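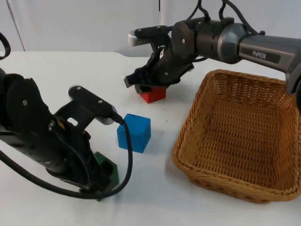
Hola, Oana:

Te cuento cómo va Cunetus desde el último informe, que en agosto te escribí deprisa y me dejé la mitad. Los dos brazos ya están dentro del horario normal del taller de Calis, de ocho a tres, y la gente ha dejado de pararse a mirarlos (¡ya era hora!). Seguimos con bloques de colores y no meteremos piezas de cliente hasta que Pundard nos firme la parte de seguridad.

Lo que más ha cambiado es el puesto de clasificado. Antes eran 3 personas separando piezas a mano todo el turno; ahora una prepara la mesa y corrige, y las otras dos han pasado a revisión final, con el mismo sueldo y, según ellas, con la espalda bastante mejor. A una no le gustó nada el cambio al principio y pidió volver, así que estamos rotando cada 12 días.

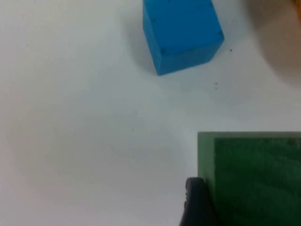 La formación nos está costando más de lo previsto. Los del taller aprenden rápido a mover los brazos, pero entender qué ve cada pinza lleva su tiempo, y ahí es donde se nos van las tardes. Ejercicios sencillos, eso sí: con el bloque verde pegado al dedo de la pinza y el azul más allá, les pido que me digan hacia dónde girarían la muñeca, y salen unas discusiones estupendas.

De dinero, quedan 3,000 euros de la partida de formación y me gustaría gastarlos en otra tanda de 100 horas para el turno de Crăciun, que todavía no ha tocado nada. ¿Me lo confirmas cuando puedas?

Un abrazo y hasta el próximo.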